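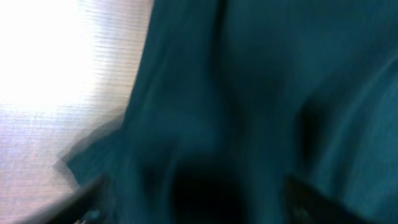
Dark cloth, bunched up on a table.

Search products Enter keyword or part no. Go

Print this page | E-mail this page

Treton 293 Vented Tumble Dryer

The Treton 293 is a front-loading electric dryer for small laundry rooms, guest houses and shared buildings. It replaces the Brindus model and uses the same floor bolts and vent opening, so an existing duct can be kept if it is clean and undamaged.

Drying is controlled by two moisture sensors in the drum rim. The timer works as a backup and ends the cycle if the sensors give no reading. The drum reverses direction during the cycle, which limits balling of sheets and long sleeves. Reversing can be switched off in the service menu – a small load of towels will finish sooner without it.

Specifications

Model number: 293
Heater: 2000 W
Drum: stainless steel, reversing
Exhaust: rear or left side
Lint screen: pull-out, behind door
Door: right hinge, can be changed on site
Controls: four programs, manual timer
Service part kit: 3153

Load Preparation

Spin items fully before loading. Dry dark cotton separately from towels, as lint from towels shows on dark knits. Shake out twisted items before they go in. A shirt that enters the drum in a tight bundle dries on the outside first, and the sensors may end the cycle while the inner folds are still damp. 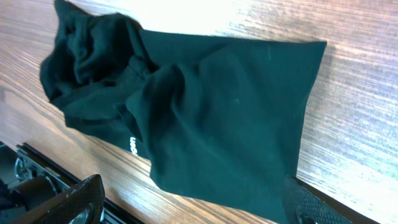

Maintenance

Clear the lint screen after every load. Check the drum belt every 200 cycles and replace it at 2000 cycles. The belt, idler and rear felt seal are supplied together as kit 3153. Belts from the older Cruzado kit are narrower and must not be fitted.

Disconnect power before removing the rear panel. After a belt change, run the drum empty on the cool setting and listen for rubbing at the seal.

Ordering

Supplied by Plesitz. For duct drawings and spare parts, contact Nahom Workneh in Parts and Service. Units ordered without a vent collar ship from stock – collars are packed separately.

Page updated September 8, 2026

This site uses cookies to remember your parts list. Accept | Settings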